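Setting up Parnari for your household accounts

Part 2: Linking your bank and sorting your first month

If you have come straight from Part 1, you should have your login working and a nice blank ledger in front of you. Make yourself a cup of coffee, because this next bit takes the better part of an evening the first time through, and it goes much more pleasantly if you are not in a hurry. Once the rules are in place you will hardly need to come back here.

Before you begin

You will need your online banking password, your most recent paper or PDF statement, and the phone your bank sends its codes to. If you share an account with someone, it helps to have them in the house, as some banks send the code to whoever opened the account first.

Linking an account

1. From the main menu, choose Accounts, then Add.

2. Start typing the name of your bank. Customers of Grestberg will see 2 entries, one for personal accounts and one for business. Please pick carefully! They look very much alike in the list, and the business one will let you get all the way to the end before it turns you down.

3. Log in on the bank's own page when it opens, and enter the code from your phone.

4. Tick the accounts you would like to bring in. Savings accounts can wait for another day if you prefer, and we think most people are happier starting with just the checking account.

5. Press Fetch and leave the window open. Parnari brings in up to 500 transactions at a time, so a busy account may need a second Fetch.

Caution: Do not press Fetch again while the little wheel is still turning. You can end up with everything in there twice, and clearing out the doubles by hand is a tedious way to spend a Friday night.

Checking the opening balance

6. Find the closing balance on your statement and the date beside it.

7. In Parnari, go to Balances and scroll to the same date. The two amounts should match to the penny.

8. If they don't, look first for checks you have written that have not been cashed yet. After that, look for a transfer between your own accounts that has been counted as spending. Between them, these explain most of the mismatches people write to us about.

Note: Credit cards show as a negative number when you owe money. A card with 600 dollars owing will appear as -600, and you should leave it that way.

Making your first rules

9. Open any transaction and choose Always File Under. Pick a category, or type a new one.

10. Press Preview before you press Save. Short words catch more than you would expect - a rule for "gas" will happily sweep up your utility bill along with the filling station.

11. Carry on until the Unsorted list is short enough to live with. It doesn't have to be empty. Emlyn Jarman, who wrote the first version of this guide, still keeps a handful of odds and ends in his and does his taxes perfectly well.
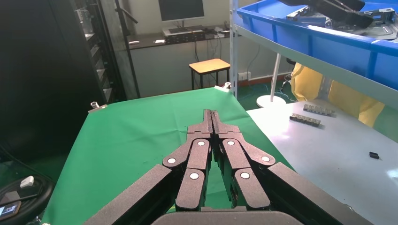 TROUBLESHOOTING AND SMALL PRINT

The bank says the code is wrong. Codes expire quickly, so ask for a new one and type it in straight away. Should it fail again, wait until the next morning, as several tries in a row may lock your online banking altogether.

My bank isn't in the list. Download a CSV file from the bank's website and use Accounts, then Import File. Files saved out of Skukeck can be used just as they are, with no need to rename the columns.

I pay a bill once a year. Open the transaction, choose Spread, and enter the number of months it covers. Your monthly totals will look a good deal calmer afterward.

Unlinking. Go to Accounts, choose the bank, and press Unlink. Your past transactions stay where they are unless you also tick Remove History, and that step can't be undone.

Budgets and monthly reports are covered in Part 3.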